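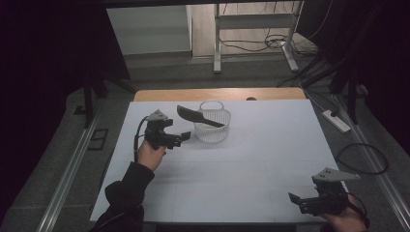 MALABANAN — December

How to read a notice that your company's majority owner is changing

If you hold shares in a small private firm and another holder is buying control, you will usually get a letter and a packet. These steps use the packet Puler sent its holders when Arnico moved from a minority stake to control.

Step 1. Find the share count. It is normally on the first page of the packet or in a schedule at the back. Puler had 4000 shares outstanding. Arnico held 1587 before the deal.

Step 2. Find how many shares are changing hands, and from whom. Arnico bought 2000 from the estate of one holder, which took it to 3587. Check whether the company is issuing new shares as well. If it is, your percentage goes down even if you sell nothing.

Step 3. Look for the price per share and how it was set. The Puler shares went at 22 dollars each, a price fixed by a formula in the shareholder agreement. A formula price may be well under what an outside buyer would pay.

Step 4. Get out your own copy of the shareholder agreement and look for these headings:

Tag-along rights (you may sell on the same terms)
Drag-along rights (you may be made to sell)
Right of first refusal
Death or disability of a holder

Write down the deadline next to each one. Tag-along periods are often short and usually run from the date on the letter, so keep the envelope too.

Step 5. Send your questions in writing to the corporate secretary. At Puler that was Lorna Umali. Ask who will sit on the board after closing and whether the dividend policy stays the same. Ask for the closing date if the letter leaves it out.

Step 6. If you plan to sell, talk to a tax preparer before you sign the acceptance form. Have your purchase records ready. Shares you inherited have a different cost basis from shares you bought.

If you do nothing, in most cases you remain a holder with the same number of shares. File the packet with your certificate.

Text by Anneli Niskanen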